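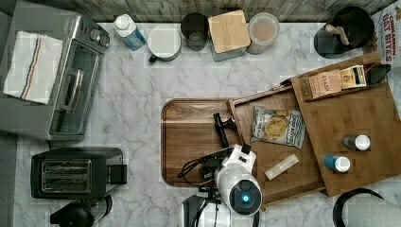
Centro de Formación Flarnon
Economía doméstica y organización del hogar
Sesión 11. La encimera: zonas, bandejas y tablas
Apuntes para el alumnado, 14 de mayo de 2018

1. Punto de partida

En la sesión anterior se trabajó el interior de los armarios. Ahora pasamos a la superficie de trabajo, que plantea un problema distinto: todo lo que se deja en ella está a la vista y ocupa sitio que luego hace falta para cocinar. Llamamos superficie útil a la parte de la encimera que queda libre cuando cada cosa está en su lugar habitual. Se mide siempre de la misma manera, con los aparatos puestos y los cajones cerrados.

En el cuaderno Cornelia se distinguen tres zonas. Se mantienen los nombres para que coincidan con las fichas.

Zona fija. Aparatos que no se mueven a diario: horno tostador, tostadora, hervidor. Van juntos en un extremo, cerca del enchufe. Hay que respetar la separación que indique el manual de cada uno, y los paños se cuelgan en otro sitio cuando el horno o la tostadora van a encenderse.

Zona de fondo. La línea pegada a la pared. Admite botes, tazas, vasos y el recipiente de los utensilios. Una sola fila. Si aparece una segunda fila, hay cosas que deben volver al armario.

Zona de trabajo. El centro y la parte delantera. Solo la tabla y lo que se esté usando.

2. Contenedores abiertos

Se incluyen aquí las bandejas, los organizadores de cajón que se sacan a la encimera y los cajetines con asa. Tienen en común que agrupan piezas pequeñas y permiten retirarlas todas de una vez para limpiar debajo.

La bandeja de borde alto sirve para bolsas y envases que no se sostienen solos. El organizador de cajón tiene poco fondo y va mejor con piezas tumbadas. El cajetín con asa se reserva para sobres, que se colocan de pie y en abanico, con el borde impreso hacia arriba. Cada tipo de sobre lleva su compartimento. Cuando un grupo es demasiado grande y pasa por encima del separador, se reduce la cantidad y el resto se guarda en la despensa.

El cajetín puede apoyarse sobre otra bandeja, siempre que la de abajo sea más ancha y quede plana.

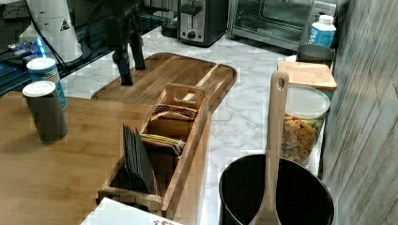 Pero si el té se toma varias veces al día, guardar una parte en la despensa obliga a ir y venir, y al final la gente deja la caja entera fuera. La objeción se planteó en el grupo de septiembre y es razonable. En ese caso se deja fuera la caja y se prescinde de los sobres sueltos. Lo que conviene evitar es tener el mismo producto en dos sitios de la encimera, porque se abren dos envases a la vez y uno acaba caducado.

3. Bandeja de infusiones y especias

Las infusiones y las especias pueden compartir bandeja si se respeta el orden por alturas. Las cajas van al fondo, con el nombre hacia fuera. Los frascos pequeños van delante y separados entre sí, para poder coger uno sin tirar el de al lado.

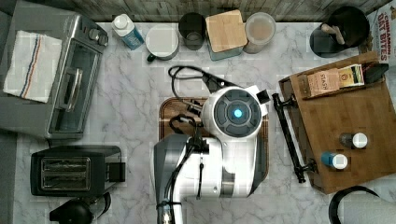
Los frascos de especias no deben quedar junto al horno ni encima de él. El calor y la luz les quitan aroma. Si la cocina es estrecha y no hay otra posibilidad, se usan frascos opacos y se compra menos cantidad.

Los cereales se guardan en su caja o se pasan a un bote con tapa. Si se pasan a un bote, se recorta la fecha de consumo preferente y se pega en la base. Lo mismo vale para harinas y polvos de color claro, que una vez fuera del envase se confunden con facilidad.

4. La tabla de cortar

Es el único objeto que puede ocupar la zona de trabajo de forma permanente. Las de madera con ranura en el contorno recogen el jugo de carnes y frutas; la ranura se limpia con cepillo, porque la bayeta no llega al fondo. Las diferencias de tono en la madera son naturales y no indican desgaste.

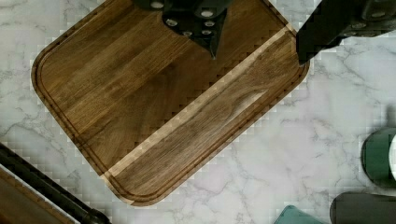 Tabla de madera oscura con ranura perimetral y banda de tono más claro.

Limpieza: agua templada y jabón, sin remojo y sin lavavajillas. Se seca de canto. Aceite mineral apto para uso alimentario cuando la superficie se note áspera. Para carne cruda se usa una tabla aparte.

Los cuchillos no se dejan sobre la tabla al terminar. Se lavan a mano, se secan y se guardan.

5. Trabajo para entregar

Dibujar la encimera de casa vista desde arriba y marcar las tres zonas. Añadir una lista de lo que cambiaría de sitio, con el motivo. Extensión máxima: 2 páginas. Se califica sobre 100 puntos y se entrega en la carpeta Skonico del grupo.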